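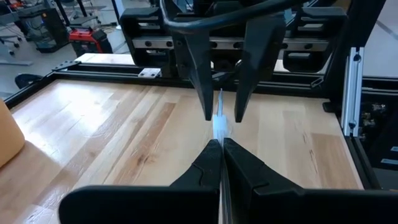
Jatik Plank Worktop, Light Finish

The Jatik is a wooden tabletop for benches, packing tables and small workshops. Long planks run side by side the full length, in pale blond, honey and tan. Color varies from plank to plank, and no two tops match exactly.

Small clear parts are easy to spot against the light wood, so the top is often ordered for sorting and assembly work.

Size and weight
Length: 162 cm
Thickness: 39 mm
Weight: 46 kg
Carries up to 12 kg per clamped fixture at the edge

Fits the Londanier steel frame and the Bittencourt trestle pair, both sold separately. Mounting screws are included. Drill pilot holes before fitting rails or brackets.

Care
Wipe with a damp cloth and dry right away. Oil once a year. Sand light marks along the grain.

Delivery
Shipped flat by Stullo. Two people are needed to lift it. Next batch leaves in February.

Page updated October 29, 2026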